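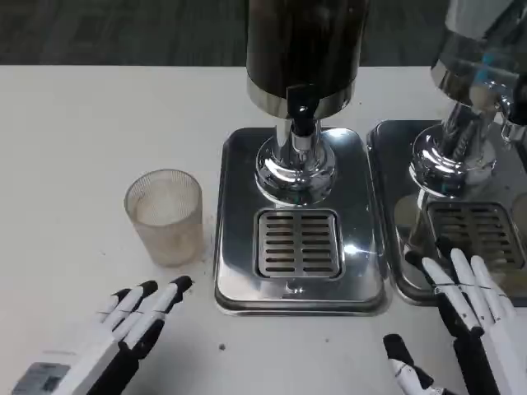
Photo: Meseo

Features > Catering > Breakfast and Buffet

27/07/2019
By the Features Desk

Two dispensers and a white table

The breakfast manager at the Tramness, a conference hotel that feeds up to 300 people on a busy morning, has been setting out cold drinks for most of her working life. She asked us to leave her name out of this, as she does with anything that goes in print. We talked in the break between the end of breakfast and the start of the lunch setup.

She keeps her drinks in pedestal dispensers, the kind with a tank up top, a chrome foot below it and a steel tray with a slotted grate under the spout. She bought her first ones secondhand.

"I used pitchers for years," she said. "Pitchers are fine for 60 people. After that you have someone walking back and forth all morning, and the handles get sticky."

She puts two dispensers side by side with the trays almost touching. Some of her staff want more space between them. She doesn't. "If there's a gap, people put things in it. Napkins, spoons, a banana peel. Close them up and the gap is gone."

One of hers has a dark tank and the other a silver one, and she likes them different. Guests learn which is which by the second morning and stop reading the label. At the Tramness the dark one is iced tea and the other is water with lemon. When she worked for a caterer called Donati, all the tanks matched, and she remembers guests filling a cup, tasting it and pouring it straight into the grate.

The grate is the part she talks about most. "It has slots, and slots fill up. Sugar, pulp, tea leaf. You lift it out every night and use a soft brush. The tray gets wiped and dried right away or it spots. I've seen people put it back wet with a clean tablecloth under it, and then you have a ring."

She has stopped using tablecloths for drinks. A plain white top is easier, in her view, and it shows what needs wiping.

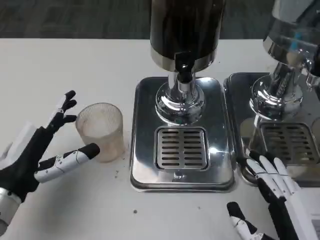 "You see every crumb on white," she said. "Every little speck. I had a supervisor who hated it for that reason, and he wanted a dark wood look. But the crumbs are there on the dark wood too. I'd sooner see them and get the cloth."

Cups go on the left at her station, at the start of the line. She buys ribbed plastic ones from Menderus, 49 to a sleeve after the usual broken one, she says, and they hold up to the dishwasher longer than smooth ones. They do go cloudy. She doesn't throw them out for that. She throws them out when the rim is rough.

Her test for a new cup is simple. She stands it on the grate under the spout before she orders a case. If there isn't a finger's width of room above the rim, she sends the sample back. "People don't bend down to look. They push the cup in and catch the spout with it."

We asked about chrome. She made a face. The foot of a pedestal shows fingerprints from across the room, and she has tried most of the sprays. She now uses a damp cloth and then a dry one, last thing before the doors open. Last November, during a trade show, the hotel served 878 breakfasts over one weekend, and she wiped the chrome herself both mornings.

Would she go back to pitchers? "For milk, yes. Milk I want in the fridge until somebody needs it. Everything else stays in the dispensers."

Then she had to go and fill the lemon water.

Related
Getting hard water spots off steel trays
Paper or plastic: cups for a self-serve line
How much iced tea to make for a crowd
A small hotel rethinks its cereal table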